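Spent the long weekend sorting out how we clean the benches at Skelport. Posting it in a few parts so I can find it again later.

1 Sep 2026

We have white tabletops in the workroom. They look good for an hour. After that every pen mark, crumb and thread shows up, and people start asking whose job it is.

Up to now we used old tea towels. They get washed when somebody remembers. By Thursday they're mostly spreading things around, and they leave lint on everything.

Paper towel was the next idea. It falls apart on a bigger surface and we were going through a roll every couple of days. Fine for a spilled coffee, not much good for a whole table.

So I bought a carton of wavy-striped cloths from Rirnik, the cleaning supply place on Panasiuk Road. 500 to the carton. They also do a box of 2,000 but I have nowhere to put it.

The carton was $19 more than the tea towels cost us to replace last December. I'm fine with that if they hold up.

How I'm using them: lay the cloth out flat, spray the cloth and not the table, fold it in half and half again, then wipe in one direction from the far side towards you. Turn to a clean face when the one you're on looks grey.

Don't scrunch it up. A scrunched cloth misses half the surface and you end up going over the same patch three times.

Pick up loose bits first. Threads and hairs just get pushed along otherwise, and you find them again at the edge of the table.

For scuffs I use a drop of dish soap in warm water and leave it for a minute before wiping. The colour of the tabletop hasn't changed so far. I did try the corner underneath before doing the top.

Dark marks that won't shift get a dab of Gradar, the cream cleaner in the cupboard under the sink. Rinse after, or it dries to a white film and you have to do it all over again.

One cloth per table, then it goes in the bin. I know some people rinse them and hang them over the tap. Please don't, they go sour and the sink area smells by lunch.

The carton lives on the second shelf, left of the gloves. When it's down to the last 12, write it on the whiteboard so I can order more.

Red wavy stripes on white, easy enough to spot on the shelf.

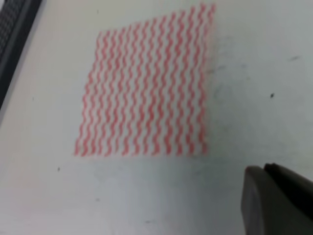
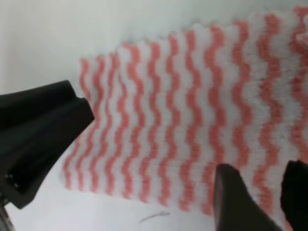 Can you use the same cloth on the windows?

I'd keep a separate one for glass. Anything with cream cleaner or dish soap in it will leave streaks, so use a fresh cloth with plain water and dry the glass off with paper towel.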